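Miltgate Two-Finger Gripper Refit Kit

Item 3097 - Grippers and Wrist Parts - Sold by Coltden

In stock, ships from our own shelves

This is the kit we put together for people who run a two-finger gripper on soft goods all day and have noticed that it isn't picking things up the way it did when it was new. It holds a full set of replacement parts for the fingers and the wrist camera mount, along with the printed setup card that Napaporn Wannasri wrote for our own bench and that customers kept asking us to mail them. We gave in and now it comes in the box!

The kit fits the Miltgate wrist, both the older plate and the newer one. If you have a Nokach wrist you will also need the adapter ring, item 1911, which is listed on its own page. Please check your plate before you order - we are happy to look at a photo if you aren't sure, and Amber Horrocks in the parts room can usually tell from the screw holes.

What's in the box

One left finger and one right finger, matte black
Two base blocks with screws
One camera mount shim
One tube of thread locker (small, but it goes a long way)
One soft brush and a lint-free cloth
Setup card, laminated, with a hole in the corner so you can hang it by the cell

Fitting the fingers

Set aside a quiet half hour for this. Power the arm down and lock it out, then take the old fingers off one at a time and brush out the pocket underneath. Lint packs in there much tighter than you'd expect, and a new finger seated on top of old lint will lean. Set the new blocks in dry first, with no thread locker, and bring the jaws together slowly by hand. The tips should touch before anything else does. Lower down you want to see a thin, even line of daylight running between the inner faces. If the line is wider at one side of the jaw than the other, back off the block screws and let the block settle before you tighten again.

Once you're happy, add the thread locker one screw at a time and leave the gripper closed until it has cured. The curing time is on the tube.

Setting the camera and the grip

With the camera at the wrist, both fingertips should be in view when the jaws are closed, with the tips close to the middle of the picture from left to right. Use the shim if they sit off to one side. After that comes the part most people rush, teaching the grip height on real cloth. Start with a T-shirt and a plastic laundry basket next to it, and ask for a small pinch at the hem, where the stitching gives the tips something to hold on to.
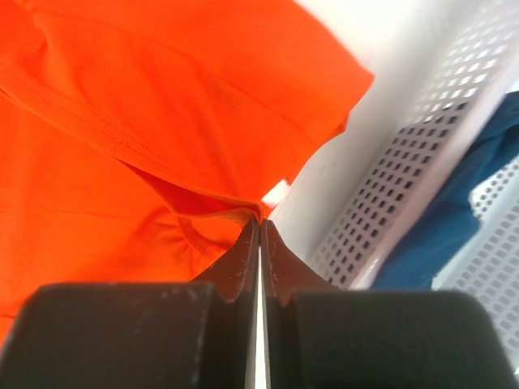

Go gently on the closing force. Didier Bouvier, who does our field visits, starts customers at the lowest setting and moves up one step at a time until the hem stays put through a slow lift, and then he stops. More force than that only wears the tips. Thin, slippery fabrics may want one step more, and towels often want one less. Write down the setting you end up with, on the back of the card if you like.

Looking after it

Wipe the inner faces at the end of each shift with the dry cloth. Please don't use solvent on them. Light scuffs on top of the blocks are nothing to worry about, but a nick on an inner face will snag threads, and that finger should be changed. We change ours as a pair.

Check the block screws every 80 hours of running, and the camera mount whenever the arm has bumped into something - even a basket.

Returns and questions

Unopened kits can come back any time before the end of December. For fitting help, ask for Rezaul Sheikh at the Coltden service desk.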